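2023-11-15, magnet bench

Okay, so the Kulmont samples finally came in (the ring ones, and the small cylinders Katia wanted) and I spent most of the day just sorting them and getting annoyed at packaging. They ship the rings stuck together in a long stack with thin plastic spacers, and two of the spacers had slipped, so of course those rings had snapped together and chipped. Nickel flakes everywhere. I've bagged the chipped ones and put them on the returns shelf, please don't use them for pull tests!

Pull tests first. I used the Fontana spring gauge and the flat steel plate, same as last time, four pulls per magnet. The cylinders were really steady, hardly any spread between pulls. The rings wandered a lot more, and I think that's me and not the magnets: the hook doesn't sit square in the hole and the whole thing tips before it lets go. Katia Longo suggested a cork plug with an eye screw through it and I'm going to try that before I blame Kulmont for anything.
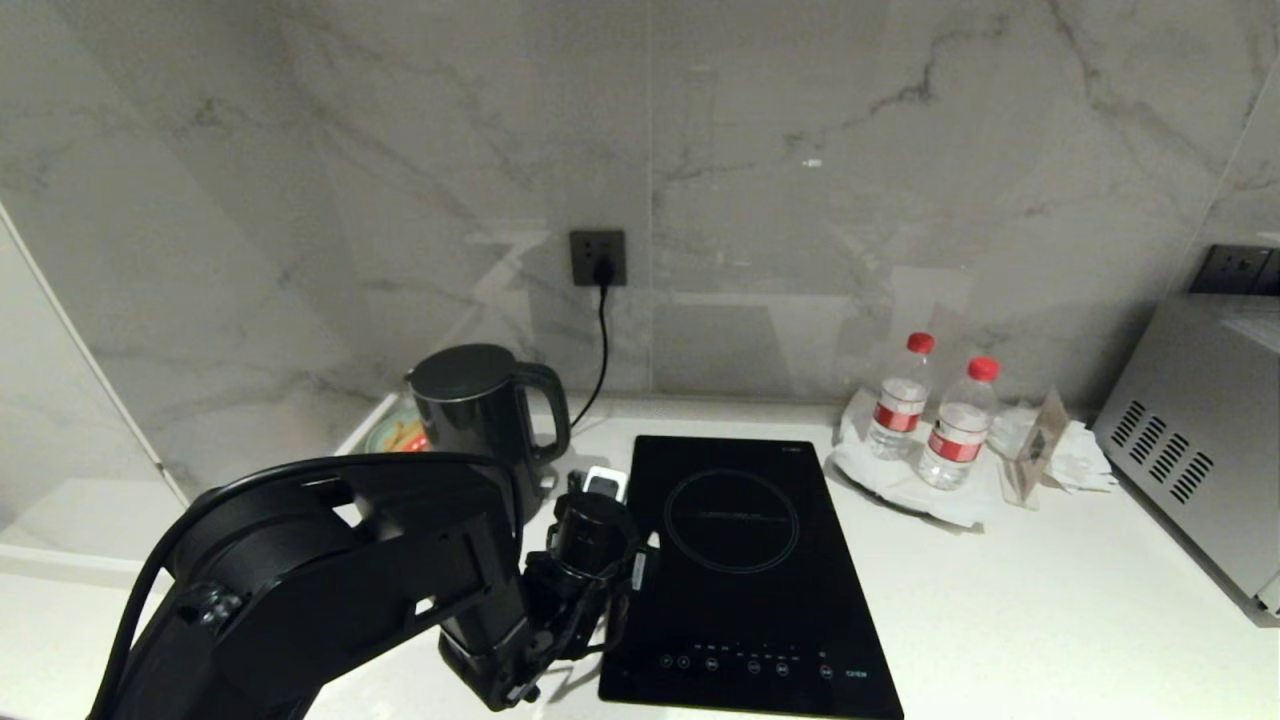 *Black cooktop on the white counter.*

Coating check was more fun. I scratched a Skulgate ring and a Kulmont ring with the same scribe, then rubbed both on 600 grit paper to see which one went through to the dark stuff first. Skulgate lost, and pretty badly (the edge went in no time, the face held up better). I'd been leaning toward Skulgate on price, so that's a bit of a pain. I'll put a fresh pair from each in salt water tonight, lids on, labeled on the lid AND the jar this time, after what happened in February.

Polarity marking: we still don't have a house rule. Cotwood wants a red dot on north, the drawing says a dot on south, and the bags from Kulmont have no marking at all. I dotted north on everything that went through my hands today. If that's wrong, tell me soon, I have a whole tray of them drying!

Also, the compass on the bench is junk now. Somebody parked it next to the big block magnet and it points at the window whichever way you turn it. I wrote BAD on the back in marker. Use the little pole tester in the top drawer.

Still to do:

1. Make the cork plug and redo the rings, four pulls each, same plate. Wipe the plate with alcohol first, it had fingerprints all over it today.

2. Ask Kulmont for thicker spacers, and whether they can mark the poles before bagging. Katia has the contact's email, I only have the sales one and they take forever.

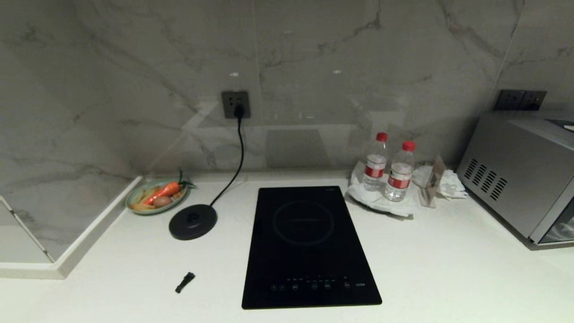 3. Pull the salt jars and write down any rust spots, edges first. If the Skulgate ones look bad I'll let Cotwood know before they order.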